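Thursday, September 17, 2026
By Gavin Carnegie

Pre-match ground check, Drorwood v. Camargate, Cup second round

Capacity is 2,000. We had 106 last time, so crowd flow scored well.

1. Goals. Both anchored. The north crossbar sags in the middle, which our strikers could use. Pass.

2. Nets. One hole behind the left post, big enough for a ball and a long argument. Tie it before kickoff.

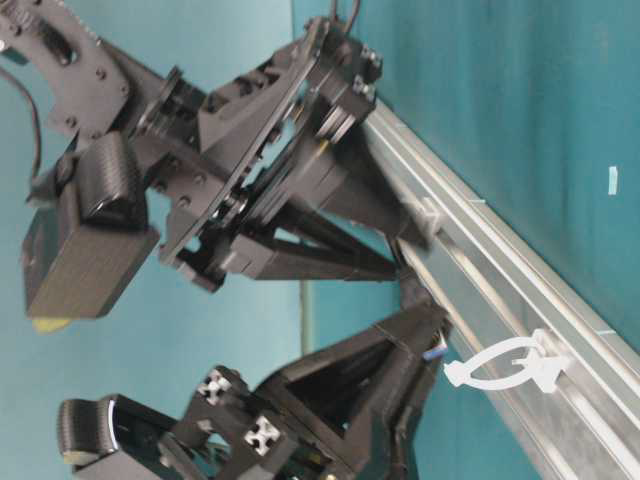

3. Corner flags. We own 3. Borrow one from Drestlow and give it back this time.

4. Pitch. Firm, apart from the goalmouth. No glass or stones. The molehill is back. Flatten and re-check at noon.

5. Floodlights. All lit after two tries. Pass, with fingers crossed. 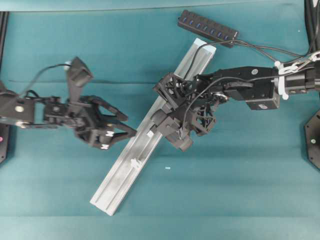 Two black arms and the rail between them.

6. Dugouts. Away bench has a loose plank at the far end. Fail. Tape it off until it's screwed down.

7. Exits. East gate opens outward, as it should. West gate opens if you lift and swear. Fail. New hinge due in October.

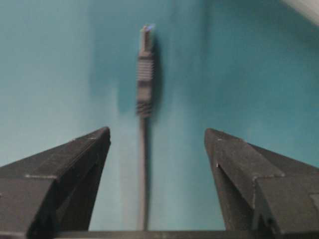

Shoshana Holloway: The west gate was a fail last season too, Gavin. Same hinge, same swearing. Keep it propped open and put a steward on it, or I'm not signing.

Steward added. Sheet goes back to Shoshana at noon.

Contact the ground office | © Drorwood | Back to top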